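Sorting loose chopsticks and plastic spoons into one bin

By Lok-yiu Mok
Updated 2024-06-28

Small utensils without a fixed place spread through a kitchen drawer and take up more of it than their volume justifies. The procedure below deals with wooden chopsticks and plastic spoons, the two kinds that give the most trouble in a shared kitchen. It needs a clear table, a pale cloth, one open-topped bin and a dry towel.

1. Lay out everything before sorting

Empty the drawer on to the table. Do not sort from the drawer itself. Thin sticks lie along the back edge and under the liner, and they stay there if the drawer is only stirred by hand.

A white or very pale cloth is the best base for dark and coloured items. Light wood shows less strongly against it, so work with a lamp to one side; the shadow picks out the stick. Tip the contents out at low height and spread them until few items overlap.

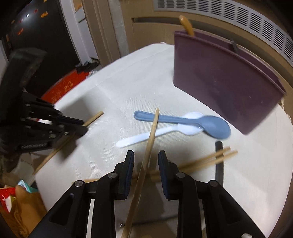
Separate the spoons first. They are wider than the sticks and hold them down, and a pair of chopsticks trapped under a spoon handle will roll as soon as the spoon is lifted. Take the top spoon by the handle, move it clear, then take the one beneath. Nest spoons of the same bowl size and keep different sizes apart. A mixed stack leans and will not stand in a bin.

2. Match the sticks

Chopsticks are matched on length, then thickness, then the shape of the tip. Colour is a poor guide in plain wood, as two sticks from one packet darken at different rates according to use. Stand the sticks upright in the fist, tap the thick ends on the table and compare the tips. A difference of 3 mm is noticeable when eating and the two should not be paired.

Sort into the following groups:

Matched pairs, sound
Single sticks, sound
Split, furred or warped sticks

Warping is checked by rolling the stick on a flat surface with the cloth pulled back. A straight stick rolls evenly. A bent one knocks. Warped sticks go out of table use, though they remain serviceable for stirring paint or supporting seedlings. Split ones are thrown away – the crack holds food and water and cannot be cleaned properly.

Ertuğrul Gezer, who runs the kitchen at a 30-place canteen, holds the singles back for 14 days before discarding them. The missing half generally comes back from the dishwasher filter or a lunch bag within that time.

3. Choose and place the bin

The bin should be shallower than the shortest stick, so that every tip stands clear of the rim. Flat sides use shelf space better than round ones. Sides that taper towards the base are acceptable, but the load must be kept even or the bin will tip when one end is emptied.
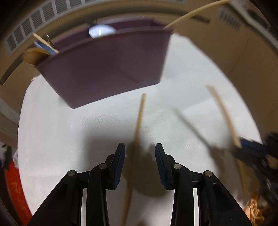 Reading time: 3 minutes

Fabric and plastic bins behave differently. Fabric is quiet and light, and it suits a shelf above head height. It also absorbs water, so nothing damp should go in. Plastic can be rinsed, but water collects at the base and the lowest items sit in it. A folded sheet of kitchen paper under the load is sufficient; change it weekly.

Whichever is used, bring the bin to the table for filling. Carrying loose sticks across a room in the hand leads to dropped sticks and a second wash. Hold the bin low and tilted towards the work, put the spoons in along one side with the bowls up, then the matched pairs with the thick ends down. Fill to two thirds. Beyond that, pulling out one pair lifts its neighbours.

4. Drying and upkeep

Wooden sticks must be fully dry before storage. Wipe them lengthways with the towel and leave them flat overnight, not touching. Standing them wet in a closed container produces dark ends and a sour smell. Plastic spoons can be towelled and put away at once, but check the join between handle and bowl, where water stays.

Do not oil chopsticks with ordinary cooking oil. It turns sticky. Food-safe mineral oil applied thinly in April and again in autumn is enough for unfinished wood. Lacquered sticks need none.

A 900 g load is a sensible upper limit for a fabric bin on a hook or a single handle. Weigh it once on the kitchen scales, filled as normal, and there is no need to repeat the check unless heavier utensils are added.

Corrections to the drying section were supplied by Nermin Karabulut.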